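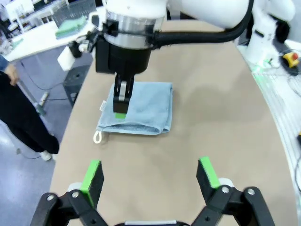
Folding table, linen room, Zilladcombe House. Light blue towel, folded.

LINEN ROOM AND LAUNDRY - HALF-YEARLY INSPECTION
Premises: Zilladcombe House, residential and day centre
Month of inspection: June
Inspecting officer: Ita Breathnach
Accompanied by: Murray Lemieux, domestic services lead
Previous inspection: December, carried out by Wendell Ruiz-Ortega

Each item is marked Satisfactory, Action required or Not applicable. Comments are given where the inspecting officer considered them useful to the next reader. Items marked Action required remain open until signed off by the domestic services lead and seen again at inspection.

SECTION A: ACCESS AND FLOORS

A1. Corridor to the laundry clear for its full width
Action required.
Comment: Two cages of clean linen were standing against the left-hand wall outside the boiler cupboard. Staff explained that the cages are left there before the afternoon round. They must go inside the linen room or on to the floors, and the wall is to be kept clear at all hours.

A2. Floor covering sound, with no lifting edges
Satisfactory.
Comment: The join by the second washer, reported in December, has been welded and is flush.

A3. Wet floor signs available and in use
Satisfactory.

A4. Floor drains free of lint and running freely
Action required.
Comment: The drain behind washer 2 was slow. The grating was lifted in the presence of Mr Lemieux and a quantity of lint removed. The drain should be added to the weekly cleaning sheet, where it does not appear at present.

SECTION B: WASHING MACHINES

B1. Door interlocks tested on each machine
Satisfactory.

B2. Emergency stops tested and labelled
Satisfactory.
Comment: The label on washer 3 is fading and should be replaced before the next inspection.

B3. Thermal disinfection cycle reaches and holds the set temperature
Satisfactory.
Comment: Print-outs were seen for all machines. The print-out for washer 1 had been filed under the wrong month and took some time to find.

B4. Load weights displayed and followed
Action required.
Comment: The weight chart is displayed but the scales have been moved to the kitchen store. Staff are judging loads by eye. Scales to be returned.

B5. Detergent dosing unit checked by supplier
Satisfactory.
Comment: Serviced by Gerklow in the spring. The service sheet is in the blue folder.

SECTION C: DRYERS AND FIRE PRECAUTIONS

C1. Lint screens cleaned after every load
Action required.
Comment: The log sheet shows 33 entries for the month to date against dryer 1 and 11 against dryer 2. Mr Lemieux is satisfied that both machines are used equally, and the difference is therefore one of cleaning or of recording. Either must be put right. Staff were reminded on the day that the screen is cleaned first and the sheet signed second.

C2. Cool-down cycle completed before unloading
Satisfactory.
Comment: Staff on shift described the procedure correctly without prompting.

C3. No items left in dryers at the end of the working day
Satisfactory.

C4. Exhaust ducting inspected and cleaned
Action required.
Comment: The annual clean by Horrocks is overdue. Otis Thibodeaux (estates) has the quotation and will confirm a date. Dryer 2 is not to be used overnight until the work is done.

C5. Extinguisher in place, in date and unobstructed
Satisfactory.

SECTION D: LINEN ROOM AND FOLDING

D1. Clean and used linen kept apart at all times
Satisfactory.
Comment: The one-way route is well understood. The tape marking on the floor has worn at the doorway and would benefit from renewal.

D2. Folding surfaces wiped down at the start of each shift
Satisfactory.
Comment: Signed sheets were complete for the month. The inspecting officer asks that the name of the product used be written at the head of the sheet.

D3. Working height suitable for staff who fold for long periods
Satisfactory.
Comment: Wanda Baptiste (occupational health) reviewed this in the spring and her note is attached to the risk assessment. Rotation between folding and delivery is working well - staff asked that it continue.

D4. Shelving fixed to the wall and within its stated load
Action required.
Comment: The bay nearest the window has no load plate. Bath sheets should be moved to the lower shelves until a plate is fitted.

D5. Torn or stained items withdrawn
Satisfactory.
Comment: The stock book gives 1,173 towels in circulation against an agreed level of 2,000. The shortfall is a matter for the purchasing budget and is noted only because low stock leads to worn items being kept in use.

SECTION E: CHEMICALS AND PROTECTIVE EQUIPMENT

E1. Safety data sheets present for every product in the room
Action required.
Comment: No sheet was found for the Fliltusard stain remover. The product has been locked away until one is obtained.

E2. Gloves and aprons available in all sizes
Satisfactory.

E3. Eyewash bottles sealed and in date
Satisfactory.

ACTIONS CARRIED FORWARD
A1, A4, B4, C1, D4, E1: Murray Lemieux
C4: Otis Thibodeaux

Copies to: domestic services, estates, occupational health. The laundry copy is to be kept in the blue folder with the service sheets.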